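4. Setting Up the Zoltness Kitchen Circuit Monitor

4.1 Before you start

The Zoltness reads the load on each kitchen circuit through clamps fitted at the breaker panel. It does not switch anything off. Have the circuit list from section 3 on hand.

CAUTION: Clamps must be fitted by a licensed electrician. Do not remove the panel cover yourself.

4.2 Naming the circuits

1. Open the Circuits page and select Add Room.
2. Choose Kitchen. The monitor assigns channels 1 to 4.
3. Give each channel a name that matches the label on the breaker.
4. Press Save. The status light turns green. 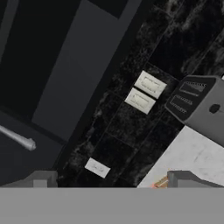 Kitchen corner with dark gray cabinets.

NOTE: Names are limited to one line. Longer names are cut short on the display but kept in full in the log.

4.3 Setting the load limits

1. Select a channel and open Limits.
2. Enter the upper limit in watts. The factory setting is 1444.
3. For a channel that feeds a large heating appliance on its own circuit, the limit can be raised as far as 2950, but never above the rating given by your electrician.
4. Set the delay. Two seconds is enough for most kitchens — a shorter delay will log every motor start as an alert.
5. Repeat for the remaining channels.

A microwave and a wall outlet may share one circuit. Run the microwave alone for a full minute and write down the reading before you plug anything else in.

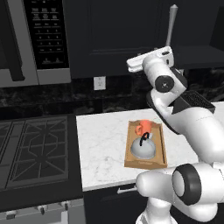 Gertraud Stöckli writes that her alerts stopped only after she repeated this step with the refrigerator running, and that the first reading had been too low to be of use. If your refrigerator is on the same circuit, wait for the compressor to start, then take the reading again.

4.4 Checking the log

1. Open Log and select Today.
2. Confirm that every channel shows a reading.
3. If a channel shows a dash, press Rescan and wait for the green light.

CAUTION: A negative reading means a clamp is facing the wrong way. Call the electrician.

Related items
Fitting the Drarka clamp set
Circuit list template
Exporting the log
Resetting the monitor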